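How to Judge Whether a Household Chore Is Ready for a Machine

Provcombe Home Automation Guides
Updated May 28, 2019

Manufacturers and research groups regularly announce that a robot can now load a dishwasher, fold a towel or set a table. Readers who manage homes, small kitchens or workshops often ask us which of these claims they can plan around. This guide sets out a procedure for examining one chore at a time. It requires no technical training, and most readers will complete it in an afternoon.

Before you begin

You will need a notebook, a clock and one chore that is done often in your home or workplace. Choose something narrow. "Cleaning the kitchen" is too broad to assess. "Returning clean utensils to their holder" is suitable.

Step 1. Write the chore down as separate actions

Perform the chore yourself at normal speed, then again slowly. Record every action your hands carry out. Include the ones that are easily overlooked, such as turning an item over, shifting your grip or steadying a container with the other hand. A chore that seems to consist of one movement commonly breaks into five or more when it is written out.

Step 2. Mark the actions that depend on touch

Go through the list and mark each action you could not complete while wearing thick gloves. Picking up a coin, separating two sheets of paper and finding the end of a roll of tape all belong in this group. Machines that rely mainly on cameras tend to have the most difficulty here.

Step 3. Record what changes from one day to the next

A factory machine succeeds in part because each item arrives in the same place and at the same angle. Homes do not work this way. Note whether the objects vary in size, whether they are left in different positions, and whether people or pets pass through the area. If everything on the list changes daily, lower your expectations accordingly.

Step 4. Decide what a mistake would cost

A dropped sock can be picked up again. A dropped glass cannot. Assign each action a cost of low, medium or high. A machine that fails now and then may be acceptable for low-cost actions and unacceptable for the others.

Step 5. Compare your list with the demonstration

Watch the manufacturer's demonstration with your list beside you and check the following points.

Is the video shown at its true speed?
Are the objects the same ones you use?
Does a person reset the objects between attempts?
Is the machine acting by itself, or is a person guiding its movements?
How many attempts were made, and how many are shown?

The last point is the one most often left out. Where a supplier does not publish the number of attempts, ask for it in writing. The Prindska trial sheet, which we use in our own reviews, calls for 500 attempts at a single chore before a success rate is quoted.

Step 6. Try a small version of the chore

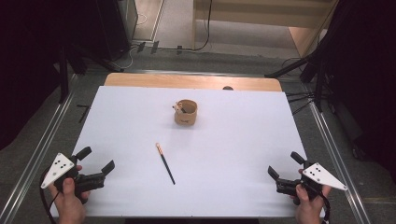
Utensil sorting is a sound choice for a first trial, as it needs little space and the cost of a mistake is low. Clear a table, set out an open container and place the items to be sorted beside it. A paper cup standing on a white board, with a single chopstick lying in front of it and a pair of hand-held grippers to work with, makes a complete exercise. Two jaws must close on something very thin, and the stick must be raised and brought over a small opening. If you have no such tools, two pairs of kitchen tongs will give a fair impression of the difficulty. Change the angle of the stick before each attempt, and do not touch it with your fingers once the attempt has started.

Step 7. Score the result

Give the chore one point for each action that needs no fine touch, one for each that stays the same from day to day, and one for each with a low cost of error. Divide the total by the number of actions. A result close to three suggests that a machine may be worth pricing now. A result below one suggests waiting, and repeating the review the following March.

Notes on current products

Floor cleaning scores well under this method and has done so for several years. Table clearing, laundry folding and utensil sorting score in the middle or lower range. In workshops, moving identical parts between fixed trays scores highly, while emptying a bin of mixed parts does not.

Readers comparing arms from Šimek or Iltovau should complete Steps 1 through 4 before contacting either supplier. Completed score sheets may be sent to Provcombe for inclusion in the next edition of this guide.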